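Home
Features
Interviews
House & Garden
Letters
About

Will a robot ever fold the washing?

The woman I had come to see had asked me not to use her name, partly because she is shy and partly because her sister reads this page and would never let her hear the end of it. So I shall just call her the engineer, though she pulled a face at that as well. "I trained as one," she said. "These days I mostly think about pillowcases."

We met on a Sunday in December, in her kitchen, with the radiator ticking and a tray of mince pies between us that we both pretended to be saving for somebody else. She works for Trisoretti, a small firm that has spent the last few years trying to get machines to do the sort of jobs most of us do while thinking about something else. Folding, mostly, and putting away, and a bit of clearing up. Before that she was at a packing warehouse run by Koltton, where the machines were a good deal bigger and, in her words, "a good deal better behaved, poor things, as they only ever had to meet a box".

I had gone along with one question, which was the question my neighbours asked me to ask when they heard where I was off to. Can it do the washing yet?

"No," she said, and laughed, and pushed the mince pies an inch nearer to me. "Well. It can do a towel. It can do a very nice towel, if you put the towel where it likes it. I've got a film on my phone of it doing a towel, and my mother cried. Then she asked it to do a fitted sheet and I had to explain that I can't do a fitted sheet."

She has a lovely way of talking about it all, without any of the grand promises I had rather braced myself for. I asked her why a towel should be so much easier than a jumper, and she got up and fetched one of each from the airing cupboard, which I think will tell you what sort of afternoon it was. The towel she dropped on the table, and it fell more or less into a towel. The jumper she dropped beside it and it fell into a heap with one arm inside out and the neck nowhere to be found.

"You looked at that and you knew where the neck was," she said. "You didn't see it, you just knew. You'd go in there with your hand and find it in a second. A machine has got to work out that it's a jumper at all, and then which way up, and then which bit of wool is safe to pull. And next time I drop it, it'll be a different heap."

I said that I didn't always find the neck in a second, especially first thing, and she said that was fair.

The way they go about teaching it surprised me. I had imagined rows of people typing, and there is some of that, but a great deal of the work is ordinary folding, done by people, in ordinary bedrooms, on ordinary beds. They do it holding a gripper in each hand, a sort of pincer with two fingers, so that what gets recorded is the job as a pair of pincers would have to do it. She told me that this was harder on the pride than on the wrists.

"You come in thinking, I've been folding shirts since I was seven. And then somebody gives you two fingers on each side instead of five and you're all thumbs. Well, you're no thumbs. That's the trouble, really."
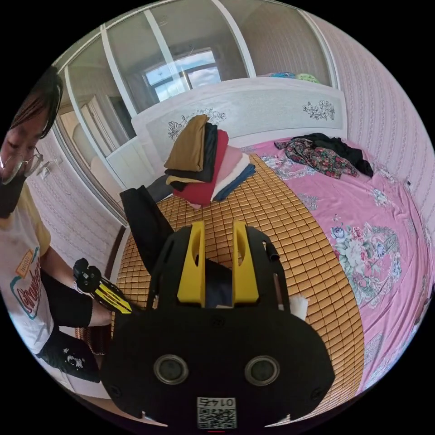

She does her share of it herself and doesn't ask anybody to do what she won't. Her first pair of trousers took her so long that her tea went cold, and when she had finished they looked, she said, like something left behind at a bus station. By the end of the week she had a knack for it. You learn to pinch at the seam, she told me, and to let the weight of the cloth do half the work, and you learn to slide things flat when you can't pat them flat. She says she now folds differently at home with her own two hands, and that her family have remarked on it.

I wanted to know how many times a thing has to be folded before a machine begins to get the idea, and this made her sit back and blow out her cheeks. With one kind of T-shirt, she said, on one kind of table, they saw something worth having after 50 goes. "I was ever so pleased. I rang people up." Then they moved it to a bed, where the mattress gives and the covers have a pattern on them, and it was as if it had never seen a T-shirt in its life. It was nearer 1000 goes before she felt like ringing anybody again.

"People's houses are the hard part," she said. "At Koltton the floor was grey and the belt was black and the boxes were brown, and the lights were on all day. In a bedroom you've got flowers on the sheets and flowers on the blouse you've just put down on the sheets. You've got mirrors on the wardrobe, so there's another bedroom in there with another pile of washing in it. You've got the sun coming in and going out. I do love a patterned bedspread, but I look at them differently now."

We got on to shops and workshops after that, as I have a cousin in a hardware shop who worries about these things. She was gentler on the subject than I expected. She thinks that stock rooms will see more of it first, and that the shop floor itself will be slow to follow, with its customers wandering about and its half-opened packets put back on the wrong hook. Trisoretti tried a shelf-tidying machine called Mollel in a shop in Weltunberg, and it ran for two weeks. It was very good with tins. It was hopeless with anything in a bag.

"It would pick up a bag of rice as if it was a brick, and of course a bag of rice has its own ideas," she said. "The girls on the tills were very kind about it. They used to say good morning to it. One of them went round after it every evening and put the bags right, so I suppose you could say we'd made her a job."

Did that discourage her? She thought about this for a good while, and got through most of a mince pie in the thinking. She said that it had at the time, and that she had driven home from Weltunberg in a proper sulk. But the rice sent her back to cloth, in a way, as a bag of rice and a pair of trousers have more in common than you'd suppose. They both move when you do. If a machine can be taught to feel its way round one, she believes it stands a chance with the other.

I asked what she would trust it with in her own house, today, if one were delivered that afternoon. Towels, she said straight away. Flannels and tea towels. Pairing socks, if it was allowed all night over it and nobody minded the odd mistake. She would let it carry a folded pile from the bed to the chair, provided the pile was not too tall and there was nothing on the chair. She would not let it hang up a blouse with small buttons, nor would she let it near the good glasses, nor the cat.

"And I'd want to be in the room," she added. "That's what I always tell people when they ask. If you've got to stay in the room and watch it, has it saved you the job? I don't think it has yet. You may as well fold the shirt and have the wireless on."

Her mother, the one who cried over the towel, takes a different view. She has bad hands, and for her a slow machine that does a poor job of the flannels would still be a blessing, and she wouldn't mind sitting with it in the least. The engineer told me this quite quietly, turning her cup round on its saucer. She said that it was her mother she thought of when the work got dull, on the days when it was the same black trousers over and over and everybody's arms ached. "She doesn't want it perfect. She'd just like not to have to ask me."

By then it was getting dark and I had a train to catch at ten past five. She insisted on wrapping up the last two mince pies for me, and while she hunted for the foil I picked up the jumper from the table, meaning to be helpful, and folded it. She came back and looked at it for a moment, then shook it out and did it again with the sleeves pinched in at the seam, and put it on top of the towel.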